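布鲁克索普出租屋里的白桌布：一个替人摆桌子的人怎么看摆桌子

2023年9月22日

她不肯让我写名字，理由是亲戚会来找她打折。那就只说她做什么：在布鲁克索普（Brukthorpe）替人布置餐桌，也替人收餐桌，后者收费更高。客户多半是租了地方办家宴、办到一半发现自己没有叉子的人。

我到的时候她正在铺布。桌布是白的，她的桌布全是白的。我问是不是一种风格。

“是一种懒。”她说，“花桌布要跟盘子配，盘子要跟花配，花还会谢。白的只需要跟白的配。洗坏了再买一块，没人看得出来。”

她把布角往下拽了拽，退后一步，又走回来拽了一下同一个角。我看不出前后有什么分别，她显然看得出。我问布上那些折痕要不要烫。

“烫的。”她停了停，“看客户。有的客户坐下来第一件事就是把胳膊肘压上去，我给他烫什么？”

她入行八年，之前在一家叫巴斯图拉（Bastura）的餐具租赁行管仓库。据她说，那份工作教会她两件事，一是清点，二是不要相信任何人还回来的东西。租出去七十二把叉子，还回来也是七十二把，里面有六把不是她的。“人家家里的旧叉子，混进来凑数。我还得谢谢他们，至少数目对得上。”

这段经历解释了她对叉子的态度。她说起叉子，口气像中学老师说起坐最后一排的学生：不坏，就是看不住。勺子老实，刀有自知之明，叉子呢，叉子会跟别的东西缠在一起，抽屉一拉就响，全世界都知道你在找它。

“你看电影里摆桌子，叉子一把一把码得笔直。”她说，“真实的桌子有一个阶段，所有东西都堆在那儿，丑得要命。这个阶段没有人拍。我大半辈子就待在这个阶段里。” 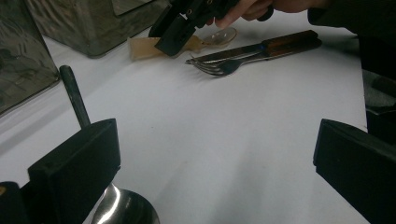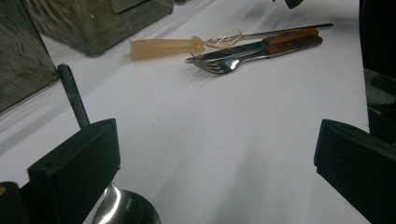

我问她，丑的阶段一般多久。

“取决于旁边有没有人帮忙。没人帮，四十分钟。有人帮，一个半小时。”

她对帮忙的人没有恶意，只是怕他们的善意。主人家走过来，拿起一只杯子，问放哪儿，她说放那儿就行，主人家就放到了另一个地方，还要站着欣赏一会儿。等人走了她再挪回来。她给这个环节留了预算，报价单上写的是“现场沟通”。

说到杯子，她有一套让讲究人难受的主张：家宴用塑料酒杯。玻璃的她也有，锁着，客户指名才拿。

“我有一个客户，安赫尔（Anghel）街上的，非要玻璃。好，玻璃。晚上九点碎了第一只，然后所有人都开始小心翼翼，端杯子像端药。一顿饭吃得跟体检一样。”她说，“塑料的多好，倒了就倒了，在桌上躺着也不丢人。酒又不知道。”

我说酒不知道，喝酒的人知道。

“喝到第二杯就不知道了。”

跟塑料酒杯相反，刀她要挑好的，最喜欢木头柄带铆钉的那种。我原以为会听到一番关于手感和材质的话，结果她说的是泡水。木柄的刀不能泡，客户懒得单独洗，就会把它留在一边，于是散席以后她至少能立刻找到刀。不锈钢的东西全沉在盆底，要捞。

“你这是利用人的懒惰。”

“我整个行业都是利用人的懒惰。”

她最近一单大的来自赫苏维内（Hesuvine），一家做窗帘的公司，办内部聚餐，要求“温馨但专业”。她问这是什么意思，对方说就是不要太温馨，也不要太专业。她铺了白桌布，收了六百，对方非常满意，说完全抓住了感觉。

那一单唯一的波折是餐刀的朝向。对方有位主管坚持刀刃朝外，说是在哪儿学过的礼仪。她不争，照摆。等主管去接电话，她全转了回来。主管回来看了一圈，点点头，说这样就对了。

我问她自己家怎么摆。她想了很久，久到我以为问了什么私事。

“筷子笼放中间，自己抽。”她说，“桌布没有。有一年铺过，铺了两天，猫在上面睡，我就让给猫了。”

“那来客人呢？”

“来客人出去吃。”

聊到收桌子，她的话反而少了。收桌子没什么理论，就是按顺序来：先收玻璃，没有玻璃就先收刀；然后是盘子，盘子里的东西刮到一个盆里，不要刮到三个盆里；叉子最后收，收完再掀开桌布看一遍，总会掉出来一把。桌布四个角往中间一提，碎屑都兜在里面，拎到外面抖。她示范给我看，用的是一条茶巾，动作很快，我没看清，她也没打算做第二遍。

收桌子收得贵，是她涨过一次价的结果。以前两样一个价，客户都觉得收桌子的钱花得冤，说吃完了大家顺手就收了。她说好，那您顺手。十一月里连着有几家顺手的，第二天中午打电话来，问她现在过来要多少钱。新价就是那时候定的，再没人讲过价。

临走前我问，要是有人想自己在家摆一桌像样的，有什么建议。她说布买大一号，垂下来的部分能遮住桌腿和很多别的事。餐具少拿，拿出来的每一样最后都要洗。蜡烛不要香的，菜已经有味道了。

“还有，”她一边说一边又去拽那个布角，“客人说要帮忙，给他一块布，让他擦杯子。塑料的。”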